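From: Festberg Brick List
To: festberg-bricks
Date: Friday, October 23, 2020
Subject: Re: [festberg-bricks] Sorting by color or by shape?

On the Festberg list, a member wrote:

> We finally brought the bins up from the basement and I have no idea where
> to start. It's all one mix, maybe three kids' worth, with some off-brand
> pieces in there too. My plan was to sort by color because it looks nice on
> the shelf. My sister says shape. Has anyone done it both ways? Also, how do
> you wash them, and what do you do with slopes? I never know if a curved one
> goes with the slopes or gets its own box.
>
> One more thing, is anybody still doing the swap in Sutlow?

I've done it both ways, so I can answer most of this.

Color first was a mistake for me. I had 7 big tubs, one per color, and they did look good lined up. Then my son wanted a plain 2x2 and had to dig through the whole yellow tub to get it. When everything in the tub is the same color your eye has nothing to catch on. A red slope in a pile of red bricks is hard to see, but a red slope in a pile of mixed slopes jumps right out. I re-sorted by shape in July and we haven't gone back. It took two weeks of evenings.

If you really want color, do it as a second pass, and only for the shapes you have a lot of. We split the 2x2s and the 2x4s by color and left the rest alone. There's no point in having a blue hinge box with four hinges in it.

On washing: mesh laundry bag, lukewarm water in the bathtub, a little dish soap, let them sit 15 minutes, swish, rinse twice. Then spread them on towels, studs down, overnight. Don't put them in the dryer, and don't put anything with a sticker or a printed face in the bag. Those I wipe by hand. The Dridari off-brand ones in our mix faded a bit when I left them in the sun to dry, so I keep those indoors now. Sort out anything with a motor or a light in it before the water goes in. I missed one.

For the actual sorting I use a table with a smooth top and I keep the piles small. A bath towel is quieter but the little one-stud pieces sink into it. Wipe the table between batches. Crumbs and grit come out of old bins no matter how well you shake them, and you'll see it on a light surface right away. I do one cereal bowl of mix at a time, push the bricks out flat, and pull one shape only. When that shape is gone I pull the next. Trying to pull six shapes at once is what wears you out.

On the slopes question, I keep curved ones apart from the straight ones. They look close enough in a heap, but the kids reach for them for different things – straight slopes for roofs, curved ones for the fronts of cars. The test I use is to set the piece down next to an ordinary brick and look at it from above. If the front edge rounds off, it goes in the curved box, no matter how many studs it has on the flat part. 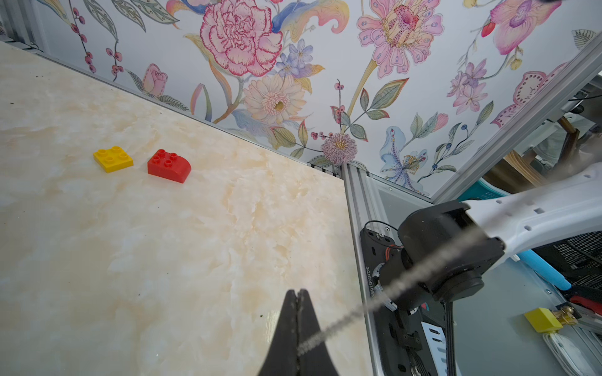 For boxes, I'd skip the fancy drawer units until you know how much of each shape you have. We bought an Oda cabinet with 50 little drawers and ended up with a third of them empty and the rest jammed. Shoe boxes for the first month, then buy. Plain bricks need far more room than you'd guess, and plates need less. I'd put the basic bricks in the lowest and widest box you own, so that a kid can kneel next to it and rake through.

Labels: tape one real piece to the outside of the box. Mine couldn't read when we started and still put things away correctly, most days.

As for the off-brand ones, try each kind on a regular brick before you mix them in. If it holds when you turn it over, keep it. If it pops off or you need a knife to get it loose, it goes in a separate bag. I have 2 bags like that and have stopped pretending I'll use them.

The Sutlow swap is off for the fall as far as I know. The library room is closed, and the last message I have says they'll write to the list when it opens again. If you turn up extra wheels or windows before then, I'd trade for curved slopes in any color, or plain 2x2s in yellow. I can leave a bag on the porch.

Does anyone have a way to get old marker off white bricks? Rubbing alcohol took off the black but left the purple.

--
festberg-bricks mailing list
To unsubscribe, send a blank message with "unsubscribe" in the subject line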